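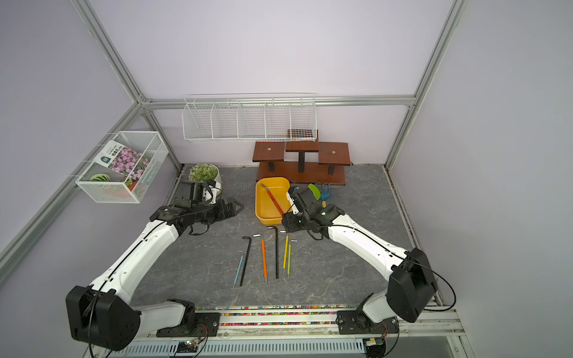 Banc deux bras Hanitz, modèle Griffiths

Alors, est-ce qu'il range l'abri de jardin à ma place ? Pas encore ! Je l'ai depuis avril et je le fais travailler sur du vrai bazar : clés six pans, petits outils de jardin, plantes en pot, bac jaune. Poser un outil à manche dans un bac, il s'en sort plutôt bien (sur 20 essais, 7 ratés quand même). Les clés fines posées à plat, c'est une autre histoire, les pinces à deux doigts glissent dessus et moi je m'énerve.

Côté boulot d'atelier, je le laisserais trier des pièces un peu grosses, pas plus.

Livré avec
Deux bras, deux pinces, rail avant, câbles
Châssis en profilés alu
Délai : 4 semaines
Pieds de rechange Ernico en option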